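Camasville Bread Box Project
Progress report to the Prallen Fund, 7 July 2018
Prepared by Esperanza Gallardo

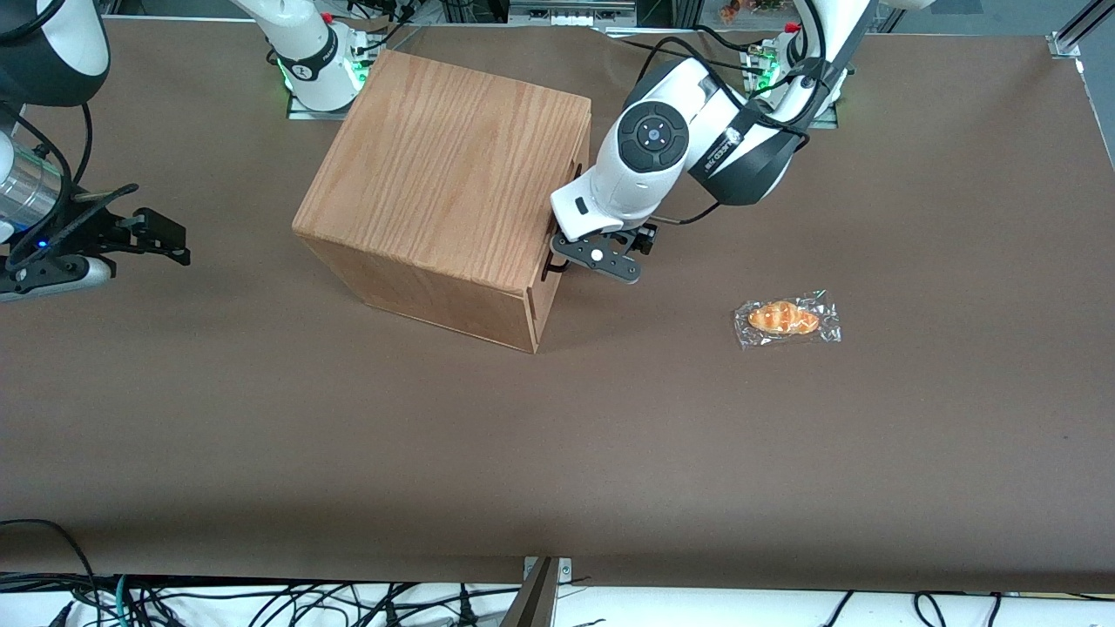 Light oak box and wrapped roll on brown paper, Camasville workroom.

You asked for a plain account of where the first grant payment has gone, so I will start with the part I like least. We proposed 12 finished boxes by this point and we have eight. Two of those have lids I would not send out.

The wood is good. Julián Quintana picked the oak himself and the grain is as straight as we could hope for. My doubts are about the shape. A near cube looks handsome on a table, but a long loaf won't lie down in it, and most of the households we spoke to in October buy long loaves. Rolls are fine. I said this at the design stage and was told people would cut the loaf in half. Some will. I would like to see it tested before we pay for more lumber.

Storage claims. The application says bread keeps "noticeably longer" in oak. We have no results that support this. Julián ran a home trial with wrapped rolls, but a wrapped roll says more about the wrapper than about the box – I have asked him to repeat it with unwrapped bread and a plain paper bag for comparison. Until then, please keep the claim out of your newsletter.

Costs. Materials come to around $174 a box, well above the estimate. Athumani, our lumber supplier, has offered a lower price on a bigger order. I am not convinced a bigger order is wise when we haven't settled the size.

Sales interest. The Zullton shop has asked for 17 boxes on a sale-or-return basis. Julián counts this as demand. I count it as free shelf stock for the shop, and have left it out of the income line.

Next steps. We will remake the two bad lids, finish the remaining four boxes and build one longer box for comparison. I ask that the second payment be held until the bread trial has been repeated. Julián disagrees, and his note on the subject will follow separately.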